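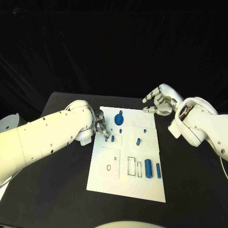
4.2 Peg and cylinder handling: working rules for the two-arm cell

This section applies to the Flunton two-arm cell when it is used with the white task board and the blue part set. Read Section 3 (Emergency stop and power isolation) first. Operators who have not completed the Mevville site induction may observe from outside the marked floor line only.

4.2.1 Before enabling the arms

1. Place the task board on the dark table top. A slight rotation relative to the table edge is acceptable. Do not tape the board down.

2. Place the loose parts on the board. Keep clear space around each peg so that a finger can pass on either side of it. The pulley goes at the far side, post up.

3. Check that the backdrop hangs free of the table. Fabric lying on the work surface will be picked up by the fingers.

4. Check the cable on each arm through its full travel. The cable must hang outside the reach of the opposite hand.

5. Inspect the wrist housings. If wiring is exposed at an opening, confirm that no strand stands outside the shell line. Record the finding in the cell log, including when there is nothing to report.

6. Set the speed limit to 30 percent. The limit may be raised to 50 percent after one complete cycle without a dropped part. It is not raised further during peg work.

CAUTION: The finger joints close without warning when grip torque is restored after a pause. Keep hands off the board until both arm indicators show HOLD.

4.2.2 Picking a peg

1. Assign one arm as the working arm. The other arm is the standby arm.

2. Move the standby hand to a position above the board and stop it there. It must not touch the board or any part.

3. Lower the working hand with the fingers pointing down. Approach from directly above the peg where the surrounding parts allow it.

4. Close the fingers in torque mode. Do not use position mode on the small pegs - the fingertips can ride up the side and tip the part.

5. Wait 2 seconds before lifting.

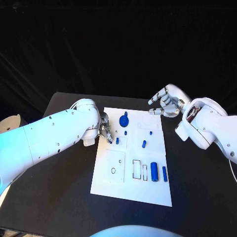 Photo: Sitevier Automation, Technical Documentation

NOTE: An upright part standing close to the one being picked is permitted. If the fingers touch it, stop, open the hand and restart from step 3. Do not correct sideways with the fingers closed.

4.2.3 Handing over between arms

Handover in the air is not part of this procedure. To change arms, set the part down on the board, open the working hand and raise it clear. Only then may the standby arm be reassigned. Both hands must not be below the clearance height at the same time.

4.2.4 Dropped or displaced parts

1. Press HOLD on the pendant and wait for both indicators.

2. Retrieve the part by hand. A part that has fallen to the floor is checked for burrs before it goes back on the board.

3. Mark the cycle as interrupted in the log. Interrupted cycles are kept.

After 4 interrupted cycles in one session, stop work and run the fingertip calibration in Section 6. The Akpan fingertip gauge is required for this.

Revised July 2024. Replaces the March issue, in which step 5 of 4.2.2 was missing.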